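From: Ginette Gagnon
To: Clavwood Kitchen & Pantry list
Date: Tuesday, March 5, 2024
Subject: Re: Wire shelves, worth it or not?

Pelletier wrote:

> I have one cabinet over the fridge and one beside the stove, and
> everything in both is stacked on top of something else. My sister
> swears by those little white wire shelves you set inside the cabinet.
> I bought one in September and it is still in the bag. Does anyone
> use them for food containers? Mine are all different sizes, half are
> round, and the lids live in a drawer that no longer shuts. I don't
> want to buy 6 more of these things and find out they only work for
> people who own matching plates.

Take it out of the bag. That's step one and I say it with love, having kept a Zatach spice rack in its box through two moves and a divorce.

I've had wire shelves in the kitchen for years and my answer is yes, with complaints. The two-level kind, open at the front, is the one you want. The closed-in baskets look tidy in the store, but then you have to lift everything out the top, and if the basket is in a cabinet there is no top to speak of. You'll do that for a week and then go back to the counter.

Round containers are a nuisance on any shelf. They waste the corners, and you can't argue with them about it. What I do is put round ones on the bottom with their lids on, one deep, and keep the square ones up top where they can crowd together. Yes, lids on. I know the other school says to nest the bowls and file the lids upright, and I was in that school until I counted what was in my lid drawer and got to 344. (I cater. It's still a disgrace.) A container stored with its lid takes up more room, but you do get to use it.

Anything with tabs around the rim needs a bit more space than you think. Measure across the tabs before you decide what fits, and measure the opening between the wires and not the outside of the shelf. I measured the outside, bought two, and now own a very nice stand for a fern.

Small things tip on the grid kind. My old Lodine shelf had bars set so wide that a custard cup would sit there at a slant like it had heard bad news. If the upper tier is flat and the bars are close, you're fine. If they aren't, cut a piece of shelf liner and stop worrying.

Before you load it, put the thing on a table with an old sheet under it and try your containers there. You can see all the sides, you don't scratch anything, and you aren't standing on a chair with your head in a cabinet – I speak as someone who has bought a chair since.

As for buying 6 more, don't. Buy one more, maybe, after a month. I checked the list archive before writing this, and out of 3,424 messages a good 200 are people trying to give away organizers they bought to get organized.

If you do end up with an extra, I'll trade you for the fern stand.

Ginette 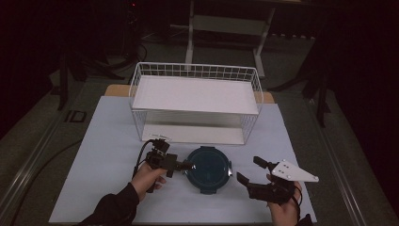
P.S. The drawer that won't shut is probably a spatula standing up at the back. It's always the spatula.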